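Oiling and resealing a wooden cutting board

Applies to solid and edge-glued boards used for food. It does not cover bamboo composites or boards with a factory varnish, which must be stripped first.

## When to do it

Put a few drops of water on the face. If they bead, leave the board alone. If they soak in within 10 minutes, it needs oil. In a heated kitchen, expect to repeat the job monthly from November on.

## Materials

- Food-grade mineral oil
- Board wax (beeswax and mineral oil, such as Plindik)
- Sandpaper, 180 and 320 grit
- Lint-free cloths
- Dish soap and a stiff brush

Do not use olive or other cooking oils. They turn rancid in the wood.

## Preparation

1. Scrub both faces with soap and hot water. Rinse briefly; do not soak.
2. Stand the board on edge overnight. Both faces must dry at the same rate or the board may cup.
3. Sand knife marks with 180 grit, along the grain only.
4. Wipe with a damp cloth to raise the grain, let dry, then sand with 320.
5. Fold a strip of 320 over a dowel and run it along the juice groove. Brush out the dust.

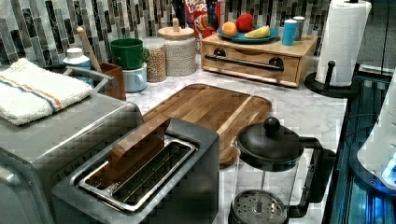
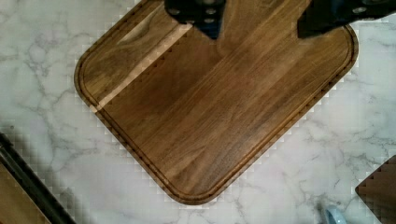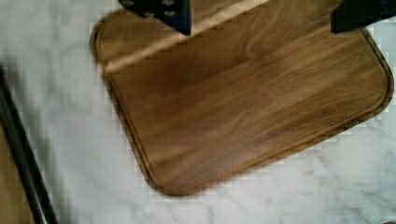
Gwendolyn Van Dusen writes that step 4 can be skipped on boards that have been oiled for years, as the grain no longer lifts much, and that she goes straight from 180 to oil. This is acceptable if no bare wood was exposed by sanding.

## Oiling

1. Warm the oil bottle in a bowl of hot tap water for 5 minutes.
2. Pour a small pool on the face and spread it with a cloth. Cover the edges and the underside as well.
3. Work oil into the groove with a cotton swab. Do not leave it standing there.
4. Wait four hours, then wipe off the excess.
5. Repeat until the surface stops taking oil. A dry board usually needs three coats.

## Waxing

Rub on a thin layer of wax and leave it for 30 minutes. Buff with a clean cloth until it no longer feels tacky. Wax left in the groove will collect crumbs; clear it with a wooden skewer.

Lay used cloths flat outdoors to dry before disposal.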